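# Two Arms in the Back of Pirnville

The first thing Matvii Moroz does when I walk into the Pirnville workshop is hand me a hex key and point at a loose screw. He's been here since lunch, he has a bus to catch in two hours, and if I'm going to stand there I may as well be useful. I tighten the screw. I am absurdly proud of it for the rest of the evening.

Pirnville is a shared shop on the second floor of an old printing house, where members pay by the month and argue about the dust extractor for free. Most of them build furniture or fix bikes. Moroz and his building partner, Tae-yang Cho, build robot arms, and since April they have had a pair of them running on the same table.

They call the project Stedisness, a name that began as a typo in a parts spreadsheet and stuck. The goal is wonderfully ordinary. They want two arms that can clear a table at home: pick up the small stuff, drop it in a basket, go back for more. Cho had done the whole thing once before with a single arm, and it drove him nuts.

"One arm spends its life reaching," he says. "It's always on the wrong side of whatever you want."

So they built a second. The parts for the pair filled 343 lines in that spreadsheet, and Moroz can tell you which line cost him a weekend (the wrist bracket, which he redrew and reprinted until the holes finally met the screws). Fredy Lozano, who has the bench by the window and mostly makes guitars, helped them get the mounts square. He still checks them with his own straightedge when he thinks they aren't looking.

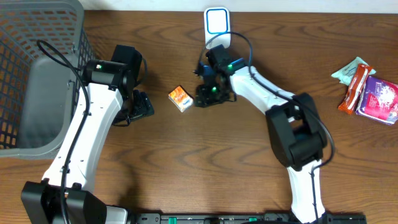

Cable routing is the subject that gets both men talking at once. Every joint wants slack, and every bit of slack wants to snag on something. Their answer, after a lot of swearing, was to let each cable make a generous loop up at the gripper end and then follow the white links back down toward the base. It looks a little shaggy, and I love it! You can read the whole machine from the outside, screw holes and all.

What goes on the table changes with whoever has been to the store. Snack packages are Cho's favorite because they crinkle and slide and never sit the same way. Tissue packs are Moroz's — soft enough to forgive a clumsy grip, light enough to skid off if the fingers come in crooked. By his notebook they have logged 3,792 grabs so far, good and bad, each with a line in pencil.

The bad ones are the fun ones to hear about. There was the evening both arms went for the same bag of chips and held it between them like two kids with a sweater. There was the stretch when the left arm would only work if Svyatoslav Harasym, who wrote most of the code that keeps the two from colliding, was in the building. He fixed that with a new connector, and he is still teased about it.

Moroz wants to get to 500 grabs in a row without a drop before they let the arms anywhere near a real kitchen. Cho would settle for fewer. When I leave, Moroz has missed his bus, and the two of them are bent over the table with the lights half off, discussing whether a banana counts as small stuff.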